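Library > Textbooks > Materials and Surfaces > Chapter 4
Search this book

Chapter 4
Reflectance of Interior Finishes
Nabila Manurung

The colour of a finish is a poor guide to its reflectance. Two whites matched by eye under a showroom lamp may differ measurably once installed. This chapter defines luminous reflectance, separates its specular and diffuse components, and sets out the Ginting method for grading painted surfaces.

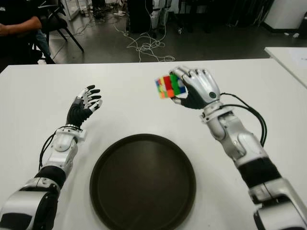
Figure 4.1 White table surface with glossy silver-white and black components.

Gloss is treated separately from lightness. A glossy shell and a matte panel of equal reflectance distribute light differently, and readings must state the angle of incidence. The Trerneck tables (Appendix B) list 54 coatings at normal incidence.
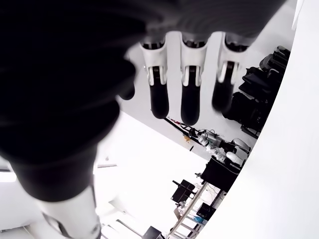
Figure 4.2 White walls and ceiling surfaces behind matte-black fingertip pads.

Section 4.1 begins with the perfect diffuser. Readers familiar with Lambert's cosine law may proceed to Section 4.2.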